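The Power Strip Is Not a Plan

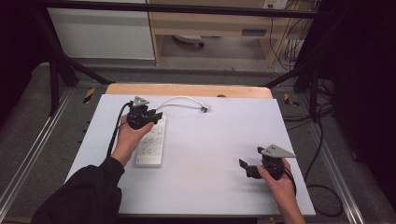
Dissanayake
Columnist, Ridwood Home Pages

A power strip with a switch beside each socket is supposed to save us from ourselves. I have my doubts. I bought one in February, six sockets, and four of them filled up within a week with chargers I could have put in a drawer.

The pitch is that you'll flick off what you don't need. Will you? I did it for seven days. After that the strip slid behind the desk and the switches stayed on.

White cable on a white board looks calm enough - try it on a carpet with a dog. Before buying another strip, unplug everything and see what you miss. I missed the lamp. The rest is still in a box, and I don't plan to open it.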